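Plarkemine bench log, small room
11th August

Table moved back against the white panel. It had drifted off the wall again and was rocking on the board joint near the front leg. Packed the leg with one layer of cork, checked with the short level, good in both directions. Height left alone.

Top wiped with Kemeys cleaner, two passes. Tape residue along the far side came off on the second. Gray scuff near the middle did not and is probably in the finish. Not worth sanding.

Tall white box stays on the far side of the table, upright. Empty weight is 353 g on the Drulter scale. At that weight it walks when the table is knocked, so I put a 142 g bag of washers in the bottom and shut it. Knocked the table by hand 5 times after that, no movement against the pencil tick. Leave the tick on the table, it wipes off easily and then we have to measure again.

Cables on the floor to the right: still not dressed. Need Plider clips, the flat kind, spaced at 40 cm. Ordered one bag. Until they are in, walk round by the left. 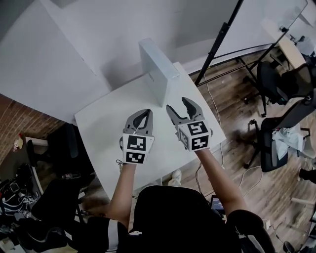
Left side is not much better for walking. Shoes and bags go on the rack by the door, and the chair gets pushed in when it is not being used. Drinks stay on the ledge and off the table.

Open: cork under the front leg will compress, recheck level next week. Scuff to be looked at when the top is refinished in November.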